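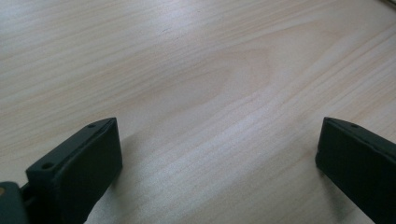

PUMTHORPE, Oct 5, 2022 — The reading room at the Espinoza Street library has its tables back. The last of 11 refinished tables was carried up from the basement workshop this week, and the room opens again to the public at its usual hours.

The tables had been out of use since May, when the library closed the room to replace the heating pipes under the floor. Staff decided to have the furniture redone while the space was empty. The old brown stain, put on in several coats over the years, had gone sticky in places and was coming off on people's sleeves.

Under it was pale wood with a fine, curving grain. On some of the tops the lines bend around a lighter oval patch, and the library chose to leave the color alone and use only a clear finish.

"We had a dark stain picked out and paid for," said Braulio Alvarado, who runs the Hinon furniture shop and did the work. "Then we got the first one stripped and I called over and said come look at this before I open the can."

The stain was returned. Alvarado said each table took 26 hours, most of it scraping and sanding by hand near the edges, where the old coats were thickest. Two of the tables also needed new legs, and one top had a split that was glued and clamped. Small marks in the wood were left in place where sanding them out would have meant taking off too much.

The reading room seats 60 people. The chairs have not been refinished and are still the old brown — the library hopes to do them next year if there is money in the maintenance budget.

Readers are asked to use the felt pads kept at the front desk under laptops and heavy books until the end of the month, while the finish hardens fully. Drinks with lids are allowed in the room. Markers and glue are not, and the children's craft hour will stay downstairs for now.

The Brilteda Local History Group, which met in the upstairs hall over the summer, returns to the reading room next week. Its map drawers have been moved to the north wall, next to the atlas shelves.

The bus stop outside the Espinoza Street entrance, closed during the pipe work, is also back in service. Route 98 stops there on weekdays.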